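News > Robotics > Lab Notes

Trendutlow puts two grippers and a wrist camera through a virtual house

Anyone who has fought with a sticky doorknob while carrying groceries will have some sympathy for the software at Trendutlow this month. The home robotics group has started a side-by-side trial of two grippers, and the whole first round is being run in simulation, inside a furnished virtual home full of doors, cabinets and household clutter.

The contenders are the Sernia, a simple two-finger design, and the Stiltolano, which has softer fingertips and costs quite a bit more to build. Both ride on the same simulated arm and both get the same 50 tasks. The team is also comparing controllers, an older one that plans the full motion before it starts and a newer one called Hauksdóttir that keeps correcting as it goes.

"We wanted to be surprised, and we were, on the first morning," said Pongsak Kamolrat, who leads the trial. "The cheap gripper is really good at knobs!"

Camera angles matter

A lot of the early effort has gone into what the arm can see. Views from close to the robot can come out steeply tilted, and the vision software has to find a small brown cabinet with a potted plant on top even when the whole room seems to be sliding downhill.

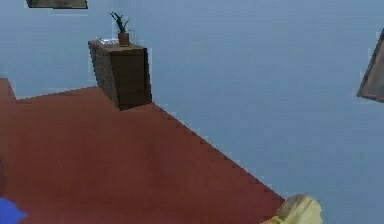

Doors come first

Door tasks make up the opening block of the trial, and Kamolrat is happy to talk about them for as long as you'll let him. A round knob gives a gripper very little to hold on to. It has to be squeezed and turned, then kept hold of while the door swings through an arc that the arm may or may not be able to follow. The Sernia closes fast and square on it. The Stiltolano takes longer to settle, though Kamolrat thinks it will catch up once its grip force is tuned.

The virtual door has a silver knob and pale lines marking out its panels, and it can be set at different angles so that the controllers don't simply learn one starting position. A partly open door turns out a very different problem from a closed one – the knob is in a new place, and the room behind it gives the camera plenty of other things to look at.

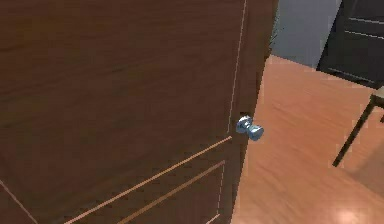
What's next

The team has logged roughly 3,000 attempts so far, most of them overnight. Small objects on furniture are next on the list, and that is where the softer fingertips are expected to shine. After that, the six best pairings of gripper settings and controller will move to a real arm in the workshop, with 10 tasks each.

Kamolrat plans to open the workshop to visitors on a Saturday once the hardware runs begin. He'd like people to bring their own doorknobs – the older and looser, the better.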